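Home Tickets Shared Spaces Supplies My Account Log out

Ticket 700: Green towel leaves fuzz on everything
Opened by Beatrice Masanja, July
Status: open, again

Problem as reported: The lime-green towel for the butcher-block table sheds. I wipe the wood, and the wood ends up with a light coat of lime. Blue cloth does not do this. I have been told to "try washing it," which I would like entered in the record as advice I had already thought of.

2:10 pm - Washed on warm with the Flerkenley powder, 48 minutes, nothing else in the drum except the blue cloth. Line dried. Shed exactly as before, and now the blue cloth has green fuzz on it too.

2:50 pm - Godfrey Kashindye replied that it might be the table oil (we switched to Wosholm in the spring) grabbing at the fibers. 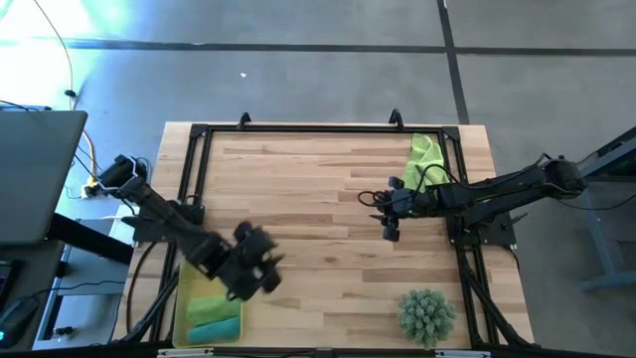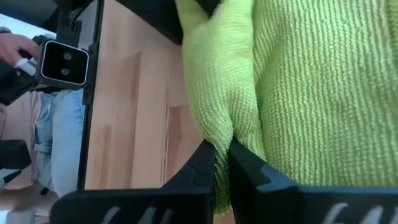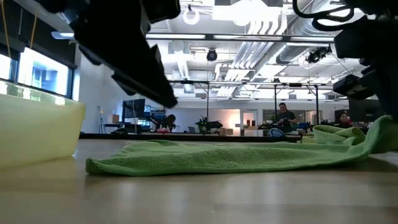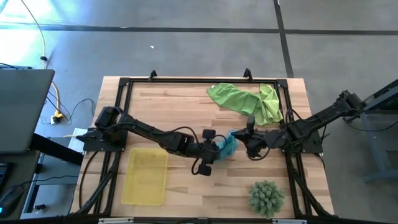 3:15 pm - Godfrey again. He doubts the oil now. Wosholm goes tacky if you put it on too thick, and a tacky table grabs at any cloth you own, but then the blue one should be shedding as well and it isn't. He asked whether the towel had been trimmed at some point. I said no, who trims a towel. Then I went back to the close-up, where a short tail of cloth sticks out at the bottom with a ragged, slightly fuzzy edge, and I withdrew my remark. Either somebody took scissors to it or that edge has given up on its own. There's a faint grey-green patch lower down on the right as well, but patches don't shed and I'm not opening a second ticket for it.

3:40 pm - Folded the bad edge over and ran a zigzag stitch along it on the old Estus machine, which eats thread and resents being moved. Used green thread. It was a different green.

4:30 pm - Test wipe, dry, 7 passes with the grain. Far less fuzz. Test wipe, damp, same again: a few hairs near the dark planks, where of course they show up best.

4:45 pm - Godfrey wants to close this. I want to wash it once more first, without the blue cloth, which has suffered enough. Supplies says a replacement pack from Sang comes in lots of 300, so we are keeping this towel.

Next step: rewash, retest, Beatrice. Please do not use it on the glasses in the meantime.

Related tickets
Blue cloth has green fuzz on it
Wosholm oil: how thick is too thick
Estus machine eats thread (merged)
Who ordered the Flerkenley powder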